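Apprentissage par démonstration — notes de la séance 4
Module « Manipulation robotique », atelier de Prevholm

Rappel de la séance précédente. Nous avons distingué deux manières de montrer une tâche à un robot. Dans la première, appelée guidage manuel (ou enseignement kinesthésique), l'opérateur prend le bras par la main et le conduit lui-même. Dans la seconde, la téléopération, il reste à distance et commande le bras avec une manette, un casque ou un bras maître. Cette séance traite surtout de la deuxième.

4.1 Ce que l'on enregistre

Une démonstration est une suite de couples (observation, action). L'observation contient les images et l'état des articulations ; l'action contient la consigne envoyée au bras et l'ouverture de la pince. Dans le simulateur Nevuria, que nous utilisons pour les travaux pratiques, un épisode est limité à 600 pas de temps. Si l'étudiant dépasse cette limite, l'épisode est rejeté automatiquement et il faut recommencer.

Il faut bien noter que l'opérateur doit travailler avec les mêmes vues que la politique. S'il regarde la scène sous un autre angle, il utilise une information que le robot n'aura jamais, et la démonstration devient difficile à imiter.

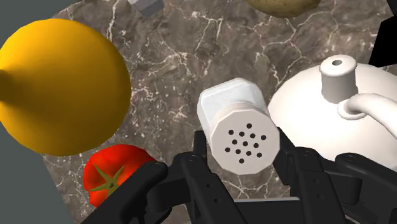

Temps de lecture : 4 min

4.2 La saisie d'un objet parmi d'autres

La salière blanche est tenue entre les mâchoires de la pince, inclinée, avec le dessus perforé tourné vers nous. Le fruit jaune, la tomate et la théière occupent le même plan de travail en marbre. Une telle disposition oblige l'opérateur à choisir son approche avant de descendre, car un doigt de la pince demande de la place aussi quand il s'ouvre.

Conseils pour la téléopération :
— approcher lentement, puis fermer la pince sans déplacer le poignet ;
— éviter les pauses longues, que la politique apprend comme les autres actions ;
— varier la position de départ d'un épisode à l'autre.

4.3 Travail demandé

Chaque binôme remet 45 démonstrations au format Pollock. Le jeu de référence, préparé à Grillstead, en contient 142 ; il est permis de le consulter, mais pas de le mélanger avec le vôtre. Joindre une page qui décrit les échecs et la façon dont vous les avez triés.

Dépôt avant 19 h sur la page du module.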